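4.2 What people did while they were waiting

I should own up that I didn't set out to study waiting at all. My plan was to write about ferry timetables, and I turned up at Fluvholm in September with a notebook full of questions about departure times, connections and missed buses. Then I started reading the comment cards. Out of 437 cards, 78 didn't mention the boats once. They were about the waiting room: the draught, the bench by the window, the clock, who had been sitting there and what they had talked about. I had been treating those cards as the leftovers (I'd even put them in a separate folder), and it took me far too long to see that they were the most interesting thing I had.

So I went back and sat in the waiting rooms myself, first at Fluvholm and then across the water at Corside. I'm a nosy person and this suited me very well. People who travelled every day had their own habits, and they were quite firm about them. One woman at Corside always did her household accounts between the early boat and the second one, and told me she never managed to do them at home. A retired couple came down most mornings with no intention of going anywhere. They liked the company – and the heating, they said, was better than theirs.

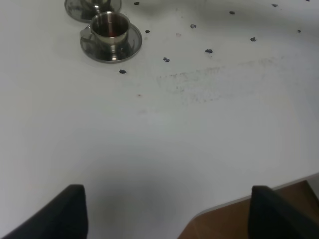 Figure 3. Steel cups and saucers, one cup with what is probably tea.

What struck me most was how differently people talked about a wait they had chosen and a wait that had been forced on them. The same half hour could be "my bit of peace" on one card and "a complete waste of my morning" on another. I had expected the length of the delay to matter more than it did. Regulars put up with long gaps quite cheerfully if they'd known about them beforehand, and grumbled bitterly over a few minutes they hadn't. Earlier work on the Prevport crossings found much the same thing among commuters, though it leaned on a survey and had very little to say about people who weren't travelling.

There were 2 waiting rooms in my study and they weren't alike, so I want to be careful here. Fluvholm has the bigger room and a lot more through traffic, and strangers there mostly kept to themselves. Corside is small enough that you more or less have to say good morning. I can't tell from my notes how much of the chatter came from the room and how much from the fact that everybody at Corside seemed to be somebody's cousin. The Lahtinen scale, which I used for the sociability scores in section 3, doesn't separate the two either. I come back to this in section 5, where I compare the morning cards with the evening ones.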